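过家家餐具与玩具食物 图片页

更新:10/20/18

本页收录的是一套混搭的桌面过家家用品,有成套买的,也有零散添的。整理人是Anel Rampersad,文字由Mpho Matlala核对。东西从八月开始陆续登记,全部目录共443条,每条对应一件或一组,页面上只放其中一小部分。原始编号沿用Lekau游戏室的旧册子,查找时请以册子为准。

餐具按颜色归类,食物按种类归类。同一种颜色的碗和杯放在一个盒里,盘子另放。借用单位不必按这个办法摆,归还时按盒盖上的清单装回即可。
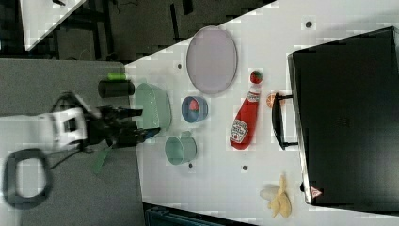

食物一类里,水果最常被借出。册子上水果占了两页,蔬菜只有一页,面包和点心合在一起。孩子们拿到水果,一般先找碗和盘子来装,所以我们借出时总把餐具一起配上。白色桌面上的那串黄香蕉属于水果盒,草莓也是,登记时各算一条。番茄酱瓶归在调味品下,瓶标是Heinz,和玩具食物混用没有问题,但归还时要单独放,不要压在盘子上面。浅绿色的椭圆碗和带小把手的浅绿色杯子同放一盒,盒盖上贴绿色标签。

淡紫色椭圆盘登记在盘类第4页。盘类按形状分圆形和椭圆形,大小不再细分。盘子叠放时中间垫一张纸,盘沿不容易磨花。Fuad Hailu补过一批垫纸,放在柜子最下层,用完请在册子上记一笔。

小碗的登记比较乱。早先按直径排,后来改成按颜色,旧号和新号有几处对不上。查不到的时候先看蓝色那一栏,再看备注。备注里写“内浅”的是指碗里面颜色比外面浅,不是指深度。

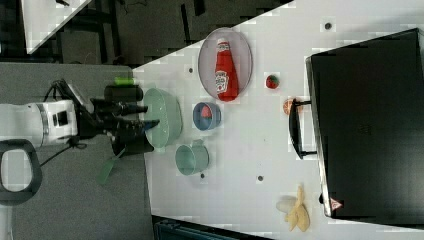

还有一些条目是按“组”登记的,例如一只碗连同里面配的食物算一组,借出和归还都不拆开。这样的组目前有6个。拆散以后再配回去很费时间,Anatole Renaud上次对照旧册子配了一个下午,最后还是有一组暂缺。暂缺的条目在目录里用括号标出,不影响借用其他物品。

清洗用温水和软布,不用刷子。带标签的瓶子只擦瓶身,标签部分不沾水。擦完放在通风处晾干再装盒。

借用请提前联系Omid Ansari,写明盒号、件数和归还时间。每次最多借4盒,需要更多的请分两次。邮寄的包裹由Nuveck代收,收件后当天登记。今年借出的物品累计已超过500件次,部分盒子的盖子有裂口,正在更换,更换期间盒号不变。

下一批上传的是茶具和木制蔬菜,条目说明已经写好,图片还没有选完。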